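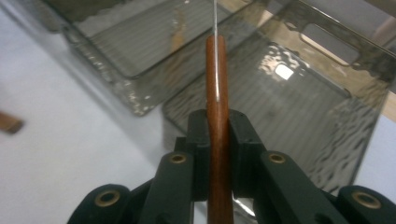 Prys Probert has heard the pitch often enough to recite it. You print some parts over a weekend, bolt them together, squeeze the thing in your fist for a few hundred repetitions, and a model learns to tidy your workbench. He doesn't believe most of it, and he has been building one anyway since September.

"I'd like to be wrong," he says. "I just want to be wrong with numbers."

His gripper, which he calls Brinar, was put together in the shared workshop at Rowlands, where he rents a bench by the month. It is a hand-held tool. Probert squeezes, the linkage closes two pads on whatever is between them, and a camera records it. The motorized half of the project, an arm that would do the same job without him, is a box of parts under the bench. I ask when it will come out of the box. "When the hand-held data is worth something. So, you tell me."

The job he picked is sorting hand tools into plastic bins. It sounds trivial, and I say so. Probert says that was his own view for the first evening. A slim round handle rolls when it's set down, gives the pads very little to hold, and turns in the grip if you catch it off center. Clear-sided bins add reflections that move whenever the camera does.

"People demo with foam blocks," he says. "Big, matte, bright orange. Try it with something thin and shiny going into something see-through, and then send me the video."

So far he has recorded 346 pickups. He threw out 39 of them, mostly because his own thumb slipped or he had bumped the camera and not noticed. The published guide he started from suggests 200 as enough for a single task. He has his doubts about where that figure came from.

Lieven Verstraete, who has the next bench and wrote the Skudero software that Probert uses to label his clips, is more hopeful, though not by much. He thinks the collecting is the good part. "You can hand this to anybody and they know how to use it in a minute," Verstraete says. "What the model does with it afterward, that's a separate argument, and Prys and I have it every Saturday."

They also disagree about the pivots. The first version ran bare plastic on plastic and developed enough play that the pads no longer met evenly. Verstraete wanted bearings. Probert refused to pay for them.

Money comes up more than once. The project has cost him $803, counting the arm he hasn't assembled and a set of Proltex pads he didn't like and took off again. I point out that he could sort his own tools for free.

"I could sort them in the time it takes to charge the battery," he says. "I know that. My wife knows that."

Would he recommend the build to anyone? He takes a while over this one. Yes to the gripper, he says, if you like linkages and have somewhere to make a mess. No to the idea that it will be putting your tools away by spring. He plans to keep recording until he reaches twice what the guide asks for, train on all of it, and then decide about the box under the bench.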